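夹爪维护记录 —— 3 号工位，一月

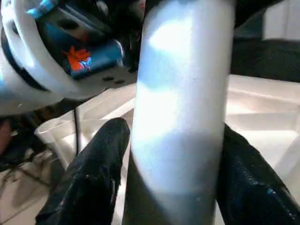

图 1：腕部相机视角，两指位于银白色圆柱两侧，左后方为带白色支架的蓝色电机壳。

上午 9:40 开始。工位用的是 Gimine 的两指夹爪，控制柜还是 Ukgate 那台旧的。上次换指套之后累计 1,164 次抓取，按我们自己的规矩早该看一遍，拖到今天。

起因：夜里跑的 592 次循环里，有几次夹住后圆柱往下滑，日志报“夹持宽度异常”，程序自己停了又自己恢复。Tincuța Ciobanu 昨天晚上看过日志，怀疑是指面脏，我怀疑是零位漂了。两样都查。

一、指面

左指黑色表面上有零散的浅色小点，从腕部相机里就能看到。右指反光比左指明显，内侧离圆柱很近。先不下结论，断电，手动张开，拆下来看。

左指的浅点用无尘布蘸异丙醇能擦掉大半，剩下几个是胶面本身的小坑，指甲能刮到边。右指擦完布上有一点灰。两片胶面厚度用卡尺量了三处，左右差不到 0.1 mm，还能用。指套先不换，库存只剩一副，等 Orozco 那边的货到了再说。

固定螺钉：左指两颗都紧，右指靠外那颗能再拧小半圈。重新上了中强度螺纹胶，画了标记线。下次打开先看线有没有错位。

二、零位

上电回零，全闭合时读数应为 0，实际 +3。重做标定：全开、全闭各三遍，写入，再断电重启确认，读数回到 0，第二次重启也是 0。旧参数备份在控制柜的 backup 目录，文件名后面加了 old。

注意：标定时指间不能有东西。我第一遍忘了把圆柱拿走，力矩一上来就报警，白做一遍。

三、线缆和电机

安装板下面那根黑色细线往下走，离左指不远。手腕转到极限位置时会蹭到指根，线皮上有一小段发亮，没破。加了一个扎带座，把线往后拉了一点，留的弯还够。转了十几个来回，没再碰到。

顺手摸了电机壳，停机二十分钟后不烫。这次没拆白色支架。

四、试抓

14:10 恢复，速度先降到六成，同一根圆柱连抓 123 次，没有宽度报警。升回正常速度又抓 333 次，报警一次，第 87 次。回看录像，圆柱放下时就歪了，夹的时候一指先碰到，另一指慢半拍。我觉得跟夹爪关系不大，像是放置高度偏高，但没有证据。放置点 Z 值降了 1 mm，今晚接着跑。

夹持力没动，还是原来的设定。Tincuța 想往上加一档，我不太愿意，指套会磨得快。先看今晚的结果再商量。

没做完的：
- 指套寿命现在是拍脑袋定的，要按抓取次数记到表里
- 右指那颗螺钉，一周后复查
- 工位周围地面扫一下，有些碎渣
- 问 Pristance 要新版标定说明，手头这份缺第 4 页

16:35 收工，钥匙放回原处。

评论（3）

TC：日志我又翻了一遍，滑落都集中在后半夜。零位漂移能解释一部分。夹持力的事同意先放着，但今晚要是再滑两次以上就加。

老郑：扎带别拉太紧，我们 5 号工位去年就是那么把线勒断的。螺纹胶用的哪种？

TC 回复 老郑：中强度那瓶，蓝色的，在第二个抽屉里。用完请放回去。

联系：工位维护组，内线 333 | © 机器人实验室，内部资料 | 返回顶部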